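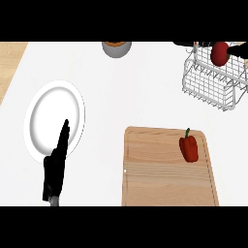 Slide 1. White plate on a white countertop (computer rendering).

Speaker notes: Capacity planning for after-hours events at regional amusement parks
Presenter: Corina Pfister, Dotbridge

Slide 2. Scope
Keep this under two minutes. The case is Pride Night at Husau, a separately ticketed evening in July. The park closes to day guests at 6 p.m. and reopens to ticket holders at 7. Last ride entry is at 12:30 a.m. Paid attendance was 1,916. State at the start that this is one park and one night. The method carries over to other parks. The numbers do not.

Slide 3. Ticket types
Two products: general admission, and admission plus the dance pavilion. 414 of the second type were sold before the online cutoff. The pavilion has a posted limit of 800, set by exit width. Upgrades were sold at the door until 10 p.m. and were counted by hand clicker, which did not agree with the register totals. Hildegard Meinecke has the reconciliation sheet if anyone asks for it. Do not put it on screen.

Slide 4. Arrival curve
Show the chart, then wait. Scans peaked between 7:40 and 8:20. Day events at the same park peak in the first half hour after opening. Possible causes: the gap between closing and reopening, commuter traffic on the county road, and a headline set listed for 9:30. We did not survey guests on arrival time, so present these as guesses.

Slide 5. Ride selection
Husau ran a reduced ride list. Criteria, in order:
Operator hours left in the shift
Lighting along the queue path
Hourly throughput
Distance from the stage
The two water rides were dropped on the first criterion. Guest comments mentioned this more than any other topic. Casimiro Pacheco will argue that the river ride should have stayed open until 9. He may be right. Let him make the case during questions.

Slide 6. Sound
The stage faced the parking lot. Levels were logged every 60 seconds at the property line with a Ploveo meter. Readings stayed under the permit limit until the final set, then went over twice, both times on low frequencies. The sound crew cut the subs after the second one. Recommendation: write a separate low-frequency limit into the performer contract.

Slide 7. Food and water
Three stands stayed open. The stand closest to the pavilion ran out of bottled water before 11. Restocking carts could not cross the midway during the drag show, and the service road gate was locked. Fix for next year: stage pallets behind the pavilion before reopening.

Slide 8. Staff briefing
Rehema Khaemba wrote the briefing. It covers name and pronoun use at guest services, restroom signs, and who to radio about harassment reports. It fits on one page, both sides. Copies are on the back table. The section on ID checks was revised after the supervisors read it, so hand out only the version with the green header.

Slide 9. Exit
Parking lot clear at 1:50 a.m. The rideshare zone was the slow point. Surachet Rungrueang modeled a second pickup lane in Phetsri and the result is on the slide. The model assumes that drivers follow the cones. Say so.

Slide 10. Questions
Repeat each question into the microphone for the recording. If time is short, skip the sound permit details and refer people to the handout. Leave slide 5 up during discussion.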